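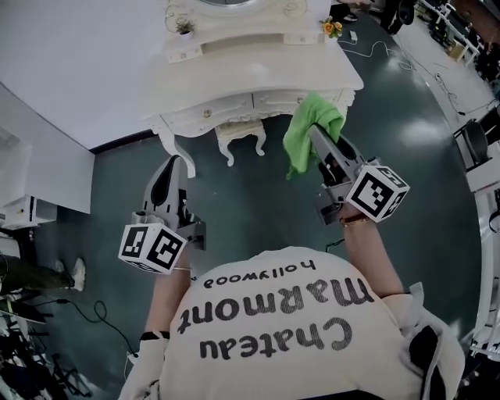

Isgate House Trust wishes to appoint a Housekeeping Assistant to join the small team responsible for the daily care of the house and its guest rooms. The post is permanent and part-time, at 20 hours a week, and reports to the Head of Housekeeping, Hiyori Sakai. Much of the work is careful cleaning of furniture, from plain desks to pieces such as the ornate white vanity table, and the person appointed will be expected to know when a cloth is enough and when to ask for advice. Training in the care of painted and gilded surfaces is given during the first month.

Main duties

Cleaning and preparing guest rooms, corridors and the Drammont Wing
Dusting furniture, frames and skirting according to the weekly schedule
Changing bed linen and recording items sent to the laundry
Reporting damage, damp or signs of insect activity on the same day
Helping to prepare the Zulley Room for meetings and private hire

Applicants should have previous experience of cleaning in a hotel, a care home or a similar setting. They must be able to climb stairs and to kneel or bend for short periods. Experience in a historic building is welcome — it is not essential.

Terms

Hours are worked over 4 mornings, starting at 7.30 am. Some weekend work is required between Easter and October, for which time off is given in return. The Trust provides a uniform tunic, a meal on working days and free parking. The appointment is subject to two satisfactory references and a probationary period of six months.

How to apply

Application forms may be obtained from Tomomi Miyazaki at the Estate Office, extension 372, quoting reference HK74. CVs sent without a completed form will not be considered. Interviews will be held at the house and will include a short practical task.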